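Yuzuki Kuroda has inspected fish for the Drutside landing market for six seasons, and she does not trust her nose before nine in the morning. "It needs an hour and a cup of tea," she says. "The eyes are ready straight away."

Her job is to grade small whole fish before they reach the auction floor. On a normal day in January she sees 75 boxes. Each is given one of four grades, and the grade sets the opening price. Sellers may appeal, and a second inspector then repeats the check without seeing the first result.

The market uses a points scheme. Skin, eye, gill and belly are each scored from zero to three, with zero the best, and the points are added. Kuroda keeps the sheets in a ring binder, although the office also enters them into a program called Porkis. "Porkis wants a whole number," she says. "I often want a half. I write the half on the paper and give the machine the worse figure."

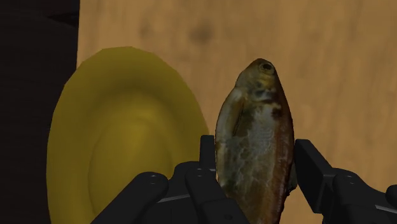 Storage temperature matters more than any other single factor, in her view. A box held at six degrees loses a grade much sooner than one kept under melting ice, and the change is seldom even through the box. Fish at the corners warm first. For that reason she draws her sample from two corners and the centre, and never from the top layer alone. Colour is the part new inspectors get wrong. A fish may be silvery grey and pale white on one part of the body, with olive green and rust-brown patches elsewhere, and run to near-black down the back. "People mark that down as spoilage," she says. "Mottling is the pattern of the animal. I look for dullness, and for slime that has gone cloudy."

The eye is scored on shape first and clarity second. A domed eye scores zero, a flat one scores one, and a sunken one scores two or three according to depth. She gives no points for a red eye on its own. "Blood in the eye can come from handling. I note it and move on."

Gills are checked last, as lifting the cover can tear it. The Dekker lamps fitted over the benches gave a yellow cast, and gill scores rose across the market until the tubes were changed. Kuroda regraded 20 boxes under both lights and found that most of the rise came from the lamps. The report went to Turken, the company that runs the hall – it was filed as item 482, and the new tubes arrived the following winter.

She would like the belly score to carry double weight. The proposal is with the other inspectors, who have not agreed on it.

Comments

saltmarsh_p
We had the same trouble with yellow tubes in our packing shed. Did she say what colour temperature they went to?

Gwen R
Corners and centre is how I was taught too, but we also took one from the bottom, where the meltwater sits.

oldnetter
Double weight for the belly would ruin anyone landing fish that have been feeding hard. Leave it alone.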